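Dadham Releases Wavau 5 Pose Tracking Software for Hand-Held Grippers

New version recovers gripper trajectories through occlusion and exports directly to common policy training formats

August

Dadham has released Wavau 5, the latest version of its perception and trajectory software for manipulation data recorded with hand-held grippers. The release replaces the single-tag pose solver used in earlier versions with a joint optimizer that treats all markers on a gripper as one rigid body with an articulated jaw.

Wavau 5 takes synchronized video and inertial data and returns a six-degree-of-freedom pose for the gripper body, a separate estimate of jaw position, and a covariance for each. The solver runs offline at up to 440 frames per second on a workstation GPU. A live preview mode runs at a reduced rate and flags tracking loss to the operator during recording.

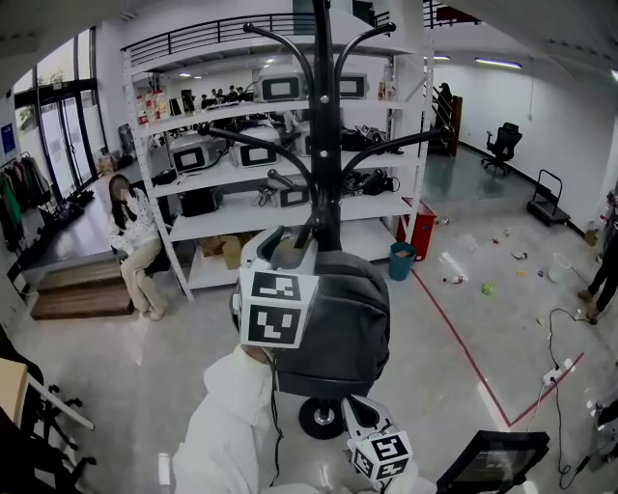 Marker geometry is the main calibration input in Wavau 5. Users of earlier versions had to enter tag offsets by hand, and an error in one offset propagated through every recording made with that gripper. The new calibration routine estimates the offsets from a short sweep of the gripper in front of the head camera. It supports cube layouts such as two marker cubes on the front of the gripper body with another at the jaw tip, and it solves for the body and jaw cubes in separate stages. Background features are used only to stabilize the head camera pose, and shelving, railings and floor tape lines in a cluttered room require no masking.

"Most of our support requests came down to a jaw offset that was slightly wrong," said Nazma Paul, who leads perception at Dadham. "We moved that estimate into the solver and removed the form."

Internal validation used 400 recordings of pick, hang and place tasks. The test set and evaluation scripts ship with the installer.

Wavau 5 also adds a plug-in for Gutico, the task planner from Oberholzer. Recovered trajectories can be segmented by jaw state and loaded as motion primitives, with a limit of 1,000 segments per project in this release.

The software is available now for Linux. Licensed users of Wavau 4 can upgrade through the Dadham customer portal. Existing calibration files must be regenerated.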